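Cusora sim kitchen pack, worth it?
Forum > Simulation > Asset packs and scene kits

lino_costa
19/04/2018
Bought the Cusora kitchen pack for our gripper work, 256 objects for 200 bucks. I've been poking at it for 20 hours and mostly I like it! Wood grain is gorgeous, even on the curved parts. Wrist camera view with the fingers open on either side of a dark wood panel:

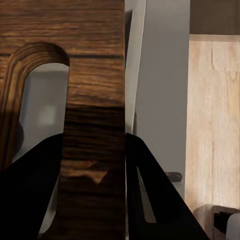 Re: Cusora sim kitchen pack, worth it?

kianoush_k
Pretty, sure, but I'd pay for contact behavior before grain. Vuneck's kit looks like a cereal box and my grasps transfer better from it. How are the collision meshes?

lino_costa
Decent on boxy stuff. Mugs are so-so (I ended up redoing 2 of them). Here's one more from the same kitchen.

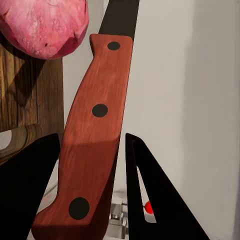 majaw
I've had this pack since January and my gripe is the license, one seat per machine, which is a pain for a small lab. The models themselves I'd buy again. Take the knife handle with that narrower waist in the middle and the three black rivets, somebody cared about the shape, and a contoured handle is a much better grasp test than a plain bar. Kianoush, did you try it with the friction turned down?

kianoush_k
Nope, only the demo. Still think it's overpriced.

leokadia_b
Email support about the seats, they gave us a floating license when we asked.

majaw
Oh nice, will do, thanks!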